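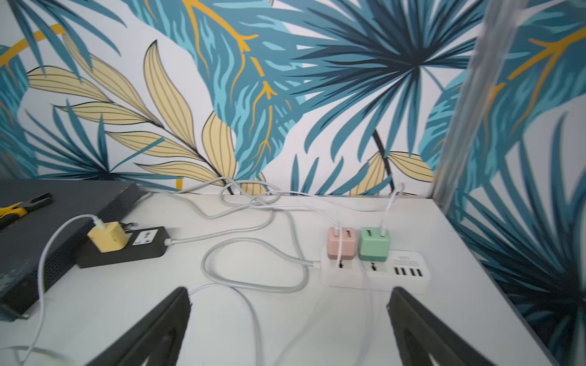

Jellham Household Advice
Home > Workroom > Power and Charging > Tips
Published 2020-07-16 by the Advice Desk
Reading time: 4 minutes

Keeping Chargers, Power Strips and Cords in Order on a Work Table

A table used for charging small devices soon collects more leads than it has devices. A strip is brought in for one job and stays for the next, a second is added when the first lacks the right outlet, and tools are set down between the two. The following guidance is intended for households and small workrooms in which power strips are kept on the table top. It does not replace the instructions supplied with any appliance, and it should not be read as advice on fixed wiring, which is a matter for a qualified electrician.

Before you begin

Switch off at the wall and unplug every strip from its supply before moving anything. Devices that are charging should be disconnected first, by holding the plug or connector itself. Pulling on the cord strains the point at which it enters the plug, and damage there is often hidden by the sleeve.

Clear the surface of papers, cups and cloths. Liquids should be kept on a different table altogether. Wipe the table with a dry cloth, and allow any surface that has been washed to dry fully before a strip is returned to it.

Inspecting the strips

Turn each strip over and read the rating label. The total load of everything plugged in must not exceed the figure printed there. Phone chargers draw very little and are seldom the difficulty; heaters, kettles and irons draw a great deal and should have a wall outlet to themselves.

Look for the following:

- cracks in the casing, or a faceplate that moves when pressed
- brown or yellow marks near an outlet
- a plug that fits slackly or has to be held in place
- a cord that has been pinched, cut or mended with tape
- a sleeve that has come away from the end of the strip

A strip showing any one of these faults should be withdrawn from use. Repair with glue or tape is not acceptable.

One strip should never be fed from another. The practice is common where the wall outlet is far from the table, and it places the whole of the second strip's load on the first. If the cord will not reach, obtain a single strip with a longer cord, or move the table. At our own Follis workroom the table was moved and the second strip given its own wall outlet, an arrangement we would recommend wherever the room allows.

Arranging the table

Place strips towards the back, parallel to the edge if possible, with the outlets facing upwards or outwards as the maker intended. Bulky, cube-shaped chargers are best put at the end of a strip, where they do not cover the neighbouring outlet. Where a strip has USB ports, use these for small devices and keep the mains outlets for equipment which needs them.

Thick power cords do not like to be bent sharply. Let them lie in a broad loop, and do not tie them into a tight bundle while they are in use, as a bundled cord carrying a heavy load may become warm. Thin charging cables may be gathered loosely with a reusable fabric tie. Rubber bands perish and leave a residue on white cables that is tiresome to remove.

No cable should hang over the front edge of the table. Quite apart from the risk to anyone passing, the weight of a hanging loop will in time draw a small device to the floor. If a cable must leave the table, take it over the back.

Metal boxes and ventilated equipment

Network switches, drives and similar equipment in metal cases are often kept on the same table as the power supply. The perforations in the case are there to let warm air out and must be left clear. Allow the width of a hand on the side where they are found, and do not push a strip or a bundle of cable against them.

The flat top of such a box makes a tempting shelf. Pliers, screwdrivers and cutters left there scratch the paint and may slip off among the sockets. Insulated grips protect the hand under certain conditions only, and the metal jaws remain a hazard near any live outlet. Tools should be returned to a drawer, a tray or a wall rack before the power is restored. Worn paint on an old case is of no consequence in itself, although bare steel will rust in a damp room and may be touched up once the equipment has been disconnected and removed.

Phones and other glass-fronted devices
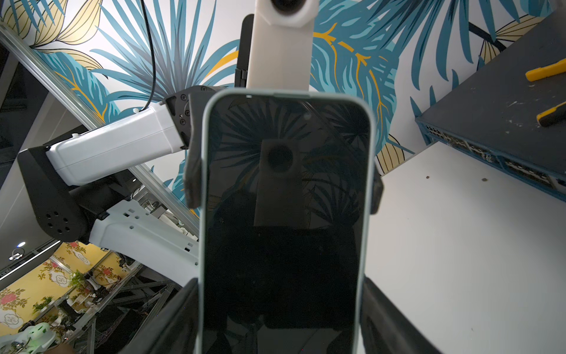
A phone should be cleaned with the screen off and the charger disconnected. Finger marks and dust are far easier to find on a dark screen, particularly if it is tilted slightly towards a window. Use a soft, lint-free cloth, slightly dampened with water where the maker permits it, and wipe in one direction from top to bottom. Household sprays, window cleaner and kitchen paper should be avoided.

Hold the phone by its edges, and do not press on the middle of the glass. The same applies to any stand or holder: the pads should bear on the sides only and should be free of grit, which will mark a coloured frame quickly. Check also that the holder does not press on a side button, as this may wake the device or turn it off.

The charging socket deserves separate attention. Lint gathers there and prevents the connector from seating properly. It may be loosened with a dry wooden cocktail stick used gently along the sides; pins, needles and the tips of pliers must not be used. If the connector still does not seat, have the socket looked at by a repairer.

A phone should not be charged under a cushion, beneath papers or on top of warm equipment. Give it a clear place on the bare table, within easy reach of its cable, so that the cable is neither stretched nor folded back upon itself.

Labelling

Labels save a good deal of needless unplugging. Fix a small paper label to each plug, close to the cord, and write on it the name of the device it serves. Do not cover the rating plate or any printed marking on the strip. In our experience pencil fades and ink lasts, and a strip of clear tape over the writing is worth the trouble. Where several similar white cables are in use, a turn of coloured tape at both ends serves equally well.

Readers who keep a written list may add the date on which each strip was bought. The Ibarra household sheet, available from the Jellham counter, has columns for this purpose and space for 3 strips on each side.

A routine for the year

Dust the strips once a month with the supply disconnected. Carry out the full inspection described above twice a year; we suggest February for one of these, when portable heaters have been in use and the load on household outlets has been at its greatest. Spare cables should be coiled loosely and stored flat in a dry drawer, and those which fit nothing in the house should be taken to an electrical recycling point. They should not go into the general waste.

Previous | Next | Workroom | Storage | Contact the Advice Desk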